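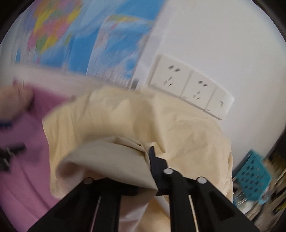

Orwood Textile Care — Training and Work Methods Team

Orwood > Staff pages > News > Folding work

Folding team starts second round with hand-held grippers

Since May, twelve colleagues from the folding department have spent part of their shift with a gripper in the hand. They fold, turn and lay down cloth as they always do, but the jaws of the tool take the place of the fingers. The movements are recorded and go to Gimance, the company which is building the folding station for our hall. The first round is now finished, and the second one has begun with larger pieces.

The tool is simple to look at. It has two dark jaws that close on the cloth, arms of thick black plastic and round silver screws set into the frame. The difficult part is the cloth. A large cream-coloured piece, for example, must be caught at a fold, and the jaws should take only the layers that are wanted. With the fingers one feels this at once. With the gripper one has to look.

"In the first week I was slower than a beginner," says Aravind Thomas, who has worked in folding for 12 years. "I took two layers when I wanted one, and then the whole piece came up. Now I go in from the side and close later. I could not explain to you before how I pick up a sheet, I only did it."

In the first round the team recorded 954 folds. Of these, 124 were put aside, mostly for the reason that the cloth slipped out of the jaws before it was laid down. Gimance has asked us to keep these recordings and not to delete them. The engineers want to see also how a person corrects a bad grip, and at which moment the person decides to start again.

Recording is done in the small rooms on the upper floor, on beds and tables with different covers under the cloth. This was a wish of Gimance. A station which has seen only one clean steel table would be confused by every other surface, they told us. For the same reason nobody has to tidy the shelves or clear the walls before a session. Please leave the rooms as you find them.

What changes in the hall

The folding station will come first to line 3, where the flat pieces are folded. It is planned that the machine takes the simple pieces in the evening hours, from six o'clock, when it was always hard to find enough people. Fitted sheets, anything with elastic and all pieces that need repair stay with the team.

Leopold Eberhard, head of the hall, has confirmed in writing that no contract in the folding department will be ended on account of the station. Three places will change in content. The people in these places will load the machine, check its work and take out what it has folded badly. They will receive training before the start, and the training counts as working time.

Not all questions are answered. At the meeting in the canteen several colleagues asked what happens to the evening bonus if the evening shift becomes smaller. Chukwuemeka Isah, who speaks for the folding department in the works council, said that he does not accept a solution where people lose money because they helped to teach a machine. Talks about this are open, and the result will be published on this page.

There was also a question about the recordings themselves. The tool films from the hand, so that mostly the jaws and the cloth are in view, but a colleague's hand or a part of the room can come into it too. The agreement with Gimance says that recordings are used for the folding station and for nothing else, and that no one's working speed may be calculated from them. Whoever does not wish to take part can say so to the shift leader and does not have to give a reason.

Wrists and breaks

After the first round some colleagues had pain in the wrist and in the thumb. The gripper is not heavy, but it is held for long in the same position. Sessions are therefore shorter now, and each person changes to normal folding afterwards. Gonzalo Montes from work safety has ordered a softer handle cover and will visit the sessions during the second round. Report any pain to him directly, also if it seems small.

For the second round we are still looking for left-handed colleagues — there were only two in the first group, and the recordings should show both ways of working. Your name can be written on the list beside the canteen door or given to Vinzenz Kofler in the training office, who also plans the times for the early shift.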